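Floor Area Is the Wrong Number to Sell a House By

Every listing for a new home leads with the same two figures, the price and the number of bedrooms, and most add a third, the gross internal area. Buyers divide the first by the third, compare the result with the development down the road, and believe they have learned something. I have spent a good part of my working life measuring houses for valuation reports, and my view is that the area figure, as currently quoted, hides more than it shows. Builders should publish storage volume next to it, room by room, to one agreed method.

The trouble starts with what gross area includes. It counts the stair void at each level, the partition walls, the space behind an open door, and the strip of floor in front of a full-height window where no one will ever stand a piece of furniture. Two plans with the same total can differ widely in what a household can put in them. At Nerovwood, where I measured two house types last May, the smaller of the pair had the more useful plan. Its hall was short, its stairs ran over a proper closet, and its utility room had a clear wall 9 feet long. The larger type spent the difference on a landing.

Builders respond to the number that buyers compare. If that number is floor area, a closet is a cost: it needs a door, a frame, two extra partitions and a light, and it adds nothing to the headline. Leave it out and the bedroom gets bigger on paper. The buyer then pays for a freestanding wardrobe, which takes back the floor the missing closet was supposed to have freed up. The Harasym range is a clear case. The brochure lists a main bedroom with generous dimensions, and the dimensions are accurate, but once a bed and a wardrobe of ordinary depth are drawn to scale, one side of the bed cannot be reached without turning sideways.

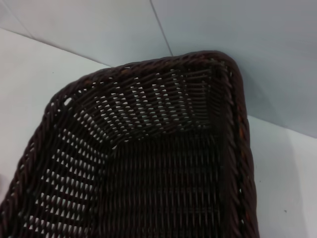

Woven basket with a braided rim.

Show homes make the problem worse. They are furnished with small beds and shallow tables, and they contain almost none of the things that people own. There is no vacuum cleaner, no ironing board, no suitcase, no box of tax papers. A visitor walks through at two in the afternoon, finds the rooms calm and open, and reads this as a property of the house. It is a property of the inventory. I would not ban staging, but I would ask that each show home have its closets left unlocked and their inside dimensions printed on the door.

The usual objection is that storage cannot be measured consistently. Hülya Dağdelen, who reviews plans for lenders and with whom I have argued this point for years, holds that any volume figure will be gamed: a builder will count the void above a water heater or the last foot of eaves space. She is right that it could happen. Floor area was gamed too, until the trade settled which face of the wall to measure from. A workable rule for storage is short. Count only enclosed space that can be reached through a door or a fixed hatch, exclude anything holding plant or meters, and exclude any part less than 18 inches high. Kitchen cabinets are reported separately. Lofts are counted only if they are boarded and have a fixed ladder.

On that basis I worked through the published plans for one Collon layout and one from Nikard. The Collon house came out at some 200 cubic feet of enclosed storage outside the kitchen. The Nikard house came out at 111, with a nearly identical floor area and one more bathroom. I do not say the Nikard is the worse house. A family with teenagers may well prefer the bathroom. But the choice between them is a real one, and neither brochure lets the buyer see it.

There is also a resale argument, which I make with less confidence. Storage is hard to add later. A kitchen can be replaced and a garden replanted, but a house built without a hall closet will in most cases stay without one – the walls are in the wrong place, and the hall is too narrow to give anything up. Appraisers do not adjust for this at present. I think they should, and they would need a published figure to do it with.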